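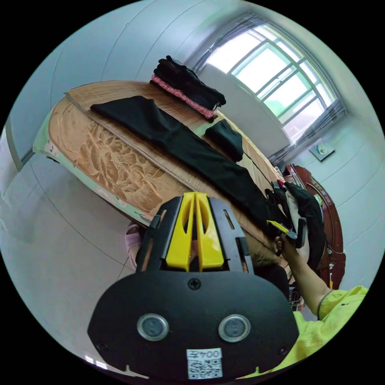
Fig. 5.1 Sorting and folding on a mattress. A long black garment is laid out flat; folded clothes are stacked at the far end.

Bindu Devadiga
4 December 2024

Chapter 5
Folding and Stacking Dark Garments

5.1 Scope of the chapter

Chapter 4 dealt with sorting by fibre and by colour. The present chapter takes the dark pile left at the end of that process and follows it as far as the shelf. It covers the choice of a folding surface, the laying out of long garments, the order of folds and the building of a stack. Pressing is left to Chapter 6, and hanging storage is treated there as well.

The methods are meant for a bedroom or other living space without a purpose-made folding bench. Students who have used the benches in the Flasik practice room should note that those are higher than most beds, and that the working posture differs accordingly.

5.2 Terms used

Lay: the position of a garment on the folding surface before the first fold is made.

Working edge: the side of the surface nearest the worker.

Face: the outer side of a garment as worn. For dark cloth the face is often hard to tell from the reverse, and the seams are used as the guide.

Stack: two or more folded garments placed one on another with their main folds on the same side.

Feed pile: unfolded items waiting at the working edge.

5.3 The folding surface

A surface is suitable if it is clean, dry and long enough to take the longest garment in the load. Length may be gained by laying the garment on the diagonal, a common practice with trousers on a narrow surface. The first fold then lies at an angle to the working edge, and the worker either turns the garment or moves round to meet it.

Firmness affects the result. On a soft surface the hand sinks when smoothing, and a crease may be pushed along the cloth without being removed. Smoothing on a mattress is therefore done with the flat of the forearm, from the waistband towards the hem. A hard surface allows the use of the palm alone. Raised patterns and quilting leave no lasting mark on cotton, but may print on velvet and other pile fabrics, which should be folded elsewhere.

Contrast between garment and surface should be considered. Black cloth on a pale or tan ground shows its outline clearly, so that a turned hem or a twisted leg is found before folding. The same cloth on a dark cover must be checked by touch. Lint is also easier to find on black cloth in daylight than under a ceiling lamp.

5.4 Arrangement of the work

The surface is divided into three zones. The feed pile is kept at one side, within reach of the hand. The lay occupies the middle. Finished work goes to the far end, where it will not be disturbed by sleeves or legs as they are turned over. Small items, such as squares of cloth and short garments folded once, may be set down between the lay and the stack until there is room for them. 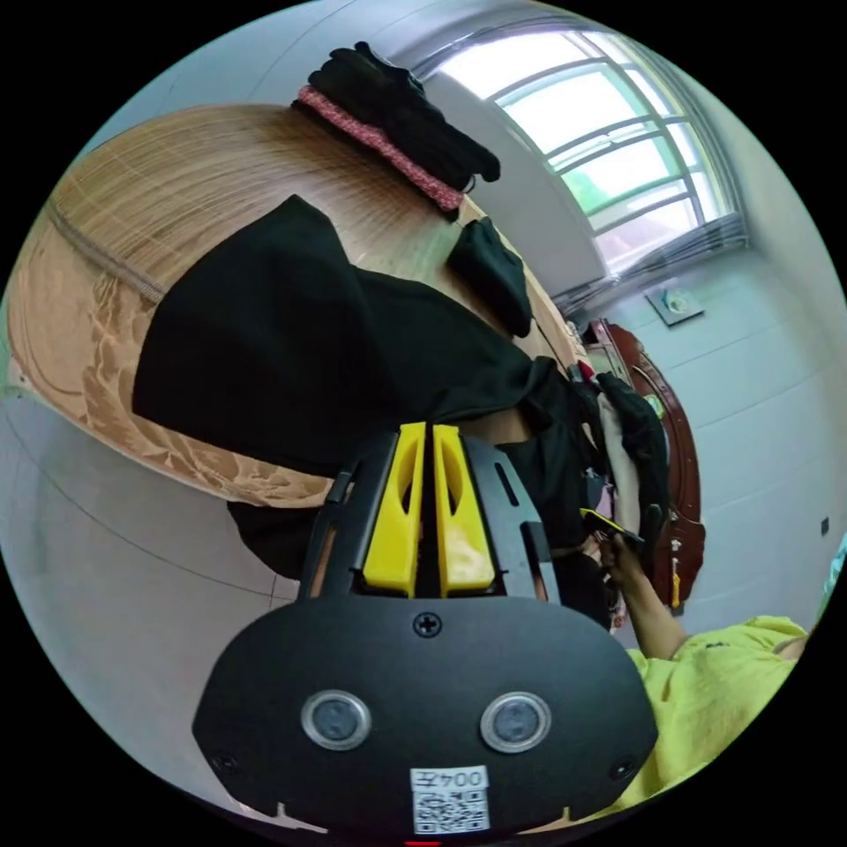
Bags, cords, belts and straps are taken out of the feed pile at the start. A loose cord caught inside a fold forms a ridge that is carried through every layer above it. Straps sewn to a garment cannot be removed and are drawn flat across the folded piece, or tucked under the last fold. The choice depends on the thickness of the strap.

Where a load contains a few light or patterned pieces among the dark ones, these are placed at the base of the stack. The visible edge then marks where one person's clothes end and the next begin. In the Ngcobo method, described in section 5.7, a light piece is placed at every division.

5.5 Order of folds for long garments

Trousers are folded in the following order.

1. Empty the pockets and close the fastening.
2. Lay one leg on the other, inner seams together.
3. Smooth from waistband to hem.
4. Bring the hem up to the waistband.
5. Fold once more, and turn the main fold towards the working edge.

Heavy cloth may be left at step 4. A second fold in thick material tends to open again under its own weight and tilts the stack.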